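Notebook, cell two, June
Task: shelf pick by teleoperation, two arms

Started 08:05 with both arms powered and the leaders zeroed against the mechanical stops. The left leader was reading 4.32 degrees off at the elbow after the weekend shutdown, so I redid the zero and saved it over the old file. Right leader fine. Old offsets kept in the Arnotau folder under the previous name in case anyone wants them.

Purpose of this round: get clean demonstrations of taking one package out of a packed row under the shelf board and bringing it to the front of the table. Last month's set from the Finley rig had too many recoveries in it. The policy learned the recoveries very well and tended to produce one whether it needed to or not. For this round an episode with a visible second attempt at the grasp is marked and kept apart from the main set.

Procedure as run:
Operator sits to the left of the cell, watching the table directly and not the monitor.
Left arm does the approach and the grasp. Right arm waits with the gripper over the table and takes part only if the package has to be turned.
Row is reset by hand between episodes. Order of packages is changed every ten episodes from the printed list.
Foot pedal starts and stops the recording. Stop only when both arms are still.

The board limits the approach more than I expected. From above there is no way in, so the wrist has to be low before the forearm goes forward, and a new operator nearly always does these in the wrong order. I have been doing the first few slowly with the wrist already down. Soft bags are harder than the tall packets. The bag gives when the fingers close and the leader gives no sense of it, so the operator squeezes until something moves. Grip limit on the follower lowered one step after the first hour.
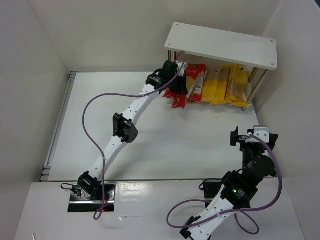 Kadri Lukoševičius thinks the right arm should not be allowed to wait in one place. Her point is that if it holds the same pose in every episode, the policy will treat that pose as part of the task, and the first time somebody starts it from elsewhere the left arm will hesitate too. She would vary the waiting pose from the start, even at the cost of some untidy episodes, and she would rather have that than another 200 tidy ones.

I agree with the first half. Added five waiting poses to the list, chosen at the start of each episode by the script. I have not changed the rule on untidy episodes — they still go in the separate folder and we can decide at training time.

Cable notes. The loop on the left arm needs enough slack for full reach to the back of the row but must stay out of the gap in front of the shelf. Re-clipped once before noon. On the right arm the slack hangs low and should be checked before any motion near the front edge. If it catches, stop with the pedal and discard the episode. Do not try to drive out of it.

Timing. The Weko logger dropped frames at 12:05 for just under a second, both streams together, so I suspect the disk. Episode discarded. Moved recording to the second drive and it has not happened since. The Pētersons script for checking timestamps now runs at the end of every batch and writes one line per episode.

Count at close: 432 episodes in the main folder, 17 marked as second attempt. Most of the marked ones are from the first hour, before the grip limit was changed.

For next session:
Dace Ozoliņš to take the left leader for the first batch, so we have a second operator in the set.
Tighten the thumb screw on the right leader, which works loose.
Print new order list with the waiting poses beside it.
Try the grasp from the side on the end packet — currently every demonstration comes in from the front.
Copy today's folder to the server before anything is trained on it.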